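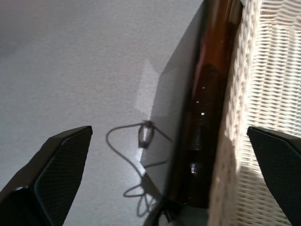 Plukstead Residents' Help Board - Laundry and Cleaning

New red top, dark wash: how brave am I allowed to be?

Posted by Nayeli Ayala, June 11, 2018

I've moved into a flat with a front loader after 23 years of top loaders, and I'm a bit scared of it. The panel has more symbols than my car. I also own a new coral-coloured top that I'd like to wash with my navy and black things, as I refuse to run a whole cycle for one garment. Will I end up with a maroon wardrobe?

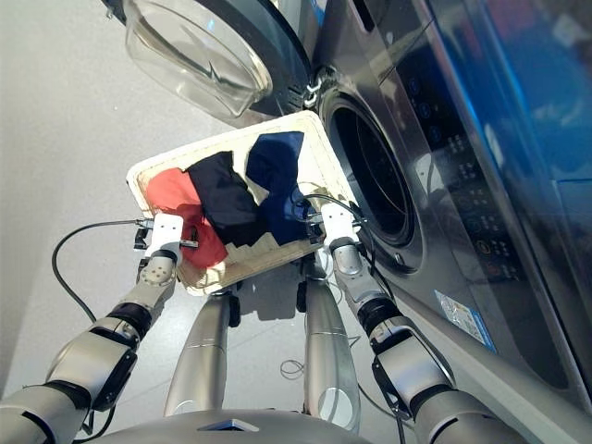
Replies

Siamak Nazari

Cold water, short cycle, and wash the new one by itself the first time. Sorry, I know you refused. Wet a corner and press it on a white hanky - if the hanky goes pink, you have your answer. After that it can go in with the darks.
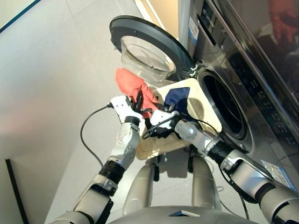
Loading a front loader is mostly a matter of not dropping socks on the floor. Swing the door right back and bring the basket up to the opening before you pull anything out. A shallow basket tipped toward the drum, with the coral, navy and black all in together, is as fancy as it needs to get. Check the rubber seal for strays afterwards. I once found six hankies in mine, none of them white any more.

Hovurthorpe_9

just buy black clothes. worked for me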